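Notebook, laundry and folding bench. Tuesday, after lunch

Spent most of the morning on the plaid cloth again, and I am fonder of it than a grown person ought to be of a piece of fabric. Aldana Cabral had asked me to write down how it behaves so that whoever takes over the bench in July doesn't have to start from scratch, so I'm putting it all here while my coffee is still warm (well, warm enough).

The first thing to know is that plaid is a friend to anybody folding. The bands give you a line to follow, and when an edge has wandered off you see it right away, which you never do on the plain gray ones from Stirnby. Up close there is more going on than I had given it credit for, with those thin lines running along inside the red and a slanted weave in the blue that I'd love to show Estela, who knows her twills much better than I do.

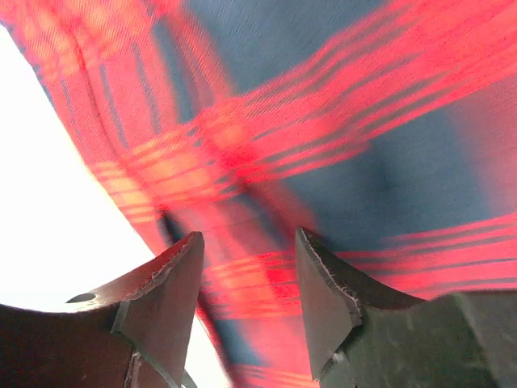

Red band and slate blue blocks, very close up. Faint twill in the upper blue.

Second thing: it bunches. Hold it by two ends without spreading it first and the middle gathers into a roll, and then you can smooth and tug all you like and the creases stay put. Wenceslao's habit is to lay the whole thing out flat, leave it for 15 minutes and go do something else, and I have come around to his way of thinking. I also like the basket off to the left, where it's easy to reach and doesn't eat up the clear part of the table. Ignacio prefers it on the floor, but he has a younger back than mine! 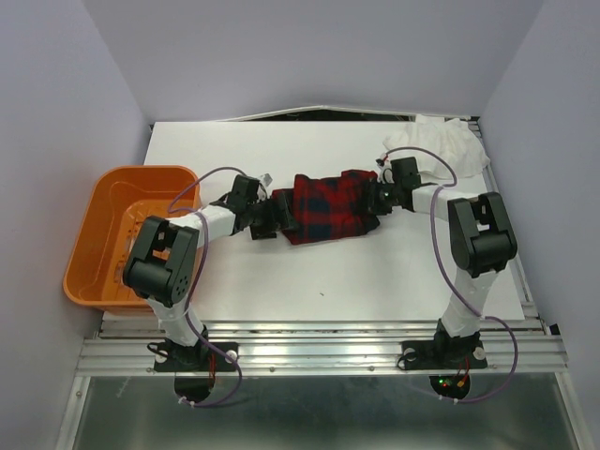
Should the cloth be folded along the stripes or across them?
Along the wide red band for the first fold, then across for the second. Matching the band to itself keeps the corners honest, and a small slip on the second fold hardly shows.

Still to do: ask Renato whether the Akolgo order has the larger cloths in it, and find a better shelf for the folded stack, as the one by the door collects lint like you wouldn't believe. Also wipe down the white tabletop before anything pale goes on it.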